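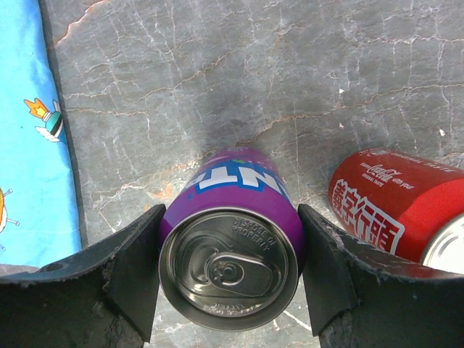
Pei-shan Kuo wrote in to ask whether she has to crush her cans before taking them to the return machine, and whether a dented one still counts. Leave them uncrushed until you know how your return point works. A machine that reads the barcode needs the can close to its original shape. A small dent is usually fine. A flattened can usually has to go to a counter or a scrap yard.

The steps below cover sorting, storing and returning drink cans from a normal household.

What you need

Two bins or sturdy bags
A fridge magnet
A bucket or a sink
An old towel

Step 1. Find out what your area takes

Look up whether you live in a deposit area. If you do, the deposit is normally marked on the can, often on the lid or near the barcode. If you don't, cans go in your curbside recycling or to a scrap yard that pays by weight. Call the yard first. Ask for the price, the smallest load they accept and whether you need ID.

Step 2. Empty and rinse

Pour out what is left. Swish a little water through the opening and pour that out too. You don't need soap. Grape, orange and cola drinks leave a sugar film that brings ants within a day in warm weather, and by June you will notice it. Stand the cans upside down on the towel for an hour.

Leave the tab on. It is the same kind of metal as the rest of the can and it weighs very little, so pulling tabs off gains you nothing unless you are saving them for a collection.

Step 3. Check with the magnet

Hold the magnet to the side of the can. Most drink cans are aluminum and the magnet won't stick. If it does stick, the can is steel. Curbside programs generally take both together, but a scrap yard will want them separated. Food cans for soup and beans are nearly always steel.

Step 4. Store them

Keep deposit cans whole in one bin and scrap cans in the other. Whole cans take up a lot of room. Mine go in a Prekon tote with a lid, which sits in the garage next to the water heater shutoff, so I don't fill it past the rim. A heavy trash bag also works, but double it if any cans have sharp edges.

Scrap cans can be crushed. Set the can upright on concrete, wear a hard-soled shoe and step straight down. Check that your curbside program allows it, as some sorting lines handle whole cans better.

Step 5. Take them in

Go in the morning if you can. The machines at our store fill up by noon and then you wait for someone to change the bag. Feed the cans one at a time, bottom end first, and let each one drop before adding the next. If a can comes back out, turn it so the barcode faces a different way and try again. After a second refusal, set it aside for the counter.

Print the slip before you walk away. Most machines clear the total after a short time. Some slips expire, so read the small print.

Common problems

Sticky bin: rinse it with hot water and let it dry with the lid off.
Wasps: keep the lid shut and move the bin away from the door.
Can with no barcode: put it with the scrap.
Cans from another state: do not return these for a deposit. Recycle them at the curb.

Last updated 7th November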